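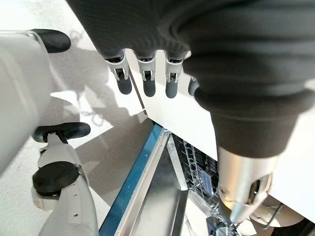 *Wrist camera, hand over the lowered door and rack.*

## Kitchen teleoperation, Mapplebeck test flat

These are stills from the October collection block for the Zekumham dishwasher task. The operator drives both arms remotely from the next room, wearing tracked gloves, and sees only what the robot's cameras send back. Demonstrations are logged by Etadach at the joint level and trimmed by hand before training. The block produced 1,051 episodes, nearly all of them usable.

The wrist view matters most when the fingers are close to the tines. Depth is hard to judge from the head camera at that range, so operators are told to pause above the rack, check the fingertips in the wrist feed, and then commit to the descent. Pauses longer than 3 s are cut from the log.

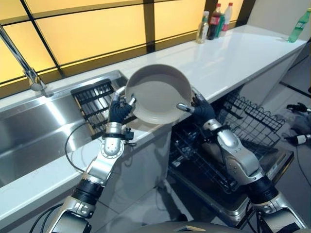
*Pan held at the rim with both hands, sink at left, dishwasher open.*

Pans are handled with two hands in this task. Each fingertip contact is recorded separately, and the grasp has to be stable before the operator tilts the pan. Hiyori Honda wrote the 17-page operator guide, which covers grasp order, hand spacing and the reset procedure. Section 13 deals with round cookware.

Glove calibration is repeated at the start of each session. Offsets are stored with the episodes in the Niltura archive, under the same session number as the video.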